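Chapter 7
Teaching by Hand: Collecting Demonstrations for Soft Objects

In Chapter 6 your team programmed an arm to move rigid blocks between marked positions. The positions were known in advance, and the blocks kept their shape when they were picked up. Clothing does neither. A sleeve can fold under itself, a hood can land in any number of ways, and a gripper that closes one finger width too far to the left may come up with nothing.

This chapter follows a student project called Plorurley, run by the robotics club at Tivinell High School. The club set out to record people folding clothes with hand-held grippers and to use the recordings to train a two-arm robot. Members took the grippers home in April and worked on whatever surface they had. By the end of the project they had 816 recordings, of which 500 were kept for training.

After reading this chapter you should be able to:

Explain why cloth is harder to plan for than a rigid part.
Write a task sheet that two different people will follow in the same way.
Decide which recordings to keep and give your reasons in a log.

7.1 Before You Record

The club's first task sheet had one line: "Fold the garment." The results could not be compared. Some members began with the hood, others with the hem, and two rolled the garment up. Saeed Jalali rewrote the sheet so that each task had a fixed starting layout and a fixed order. For a zip-up hoodie, the garment is laid face up with the hood toward the head of the bed or the far side of the table. The left sleeve is folded in across the chest, then the right. The hood comes down next, and the body is folded last.

Keep both grippers in view of the camera as much as you can. Open the jaws fully before each approach, and take hold of a raised fold when there is one. Flat cloth is hard to pinch.
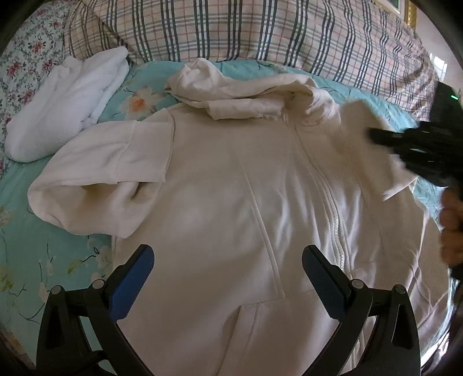 Ismael Marinho disagreed with the fixed order and wrote in the club log that a robot trained on one sequence would be lost the first time a sleeve slipped back out. He wanted a share of the recordings to begin halfway through, with the garment already in a bad state. The club tried this in its second round, and Section 7.4 compares the two sets.

Before going on, write a task sheet for one garment of your own. Trade sheets with another team and follow theirs exactly as written, including any steps you think are wrong.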